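A day among the rails at the Flustelby clothing fair

I'd been meaning to get to Flustelby for years, and in the end I went on a whim with a flask of tea and far too many tote bags. The bus from Sterkovov drops you right outside the hall, and you can smell the coffee stand before you've even paid!

There were 77 stalls this time, mostly clothes, with a bit of haberdashery at the back. I started with the knitwear (mistake, I could have stayed there all morning) and then drifted over to the coats and jackets.
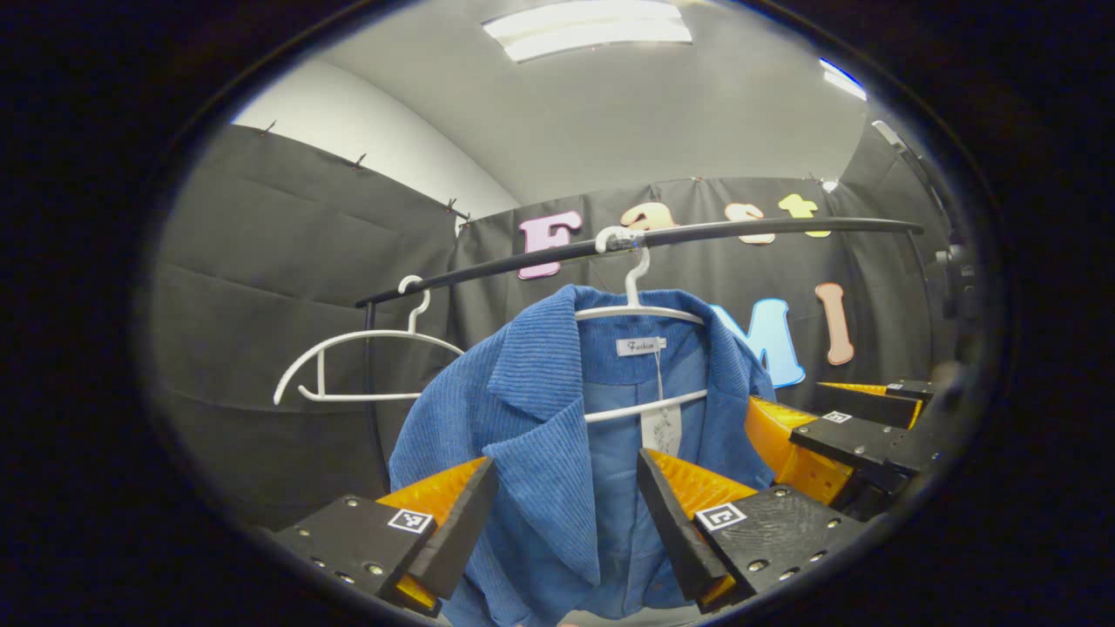

Reading time: 1 minute

I do love corduroy, and this blue stopped me in my tracks – a proper cobalt, with nice wide lapels and a smooth lighter blue lining. The little white label below the collar just says "Fashion" in curly script, which made me smile. It still had its price tag on a string too. I went round the hall twice thinking about that jacket.

Lunch was a cheese roll from Peeters, eaten on the steps outside. Then back in for the button table, where a huge tin of odds and ends was going by the scoop. I came away with roughly 300 buttons and no plan for any of them.

The next fair is in July. Take cash, and go early if you want the good wool.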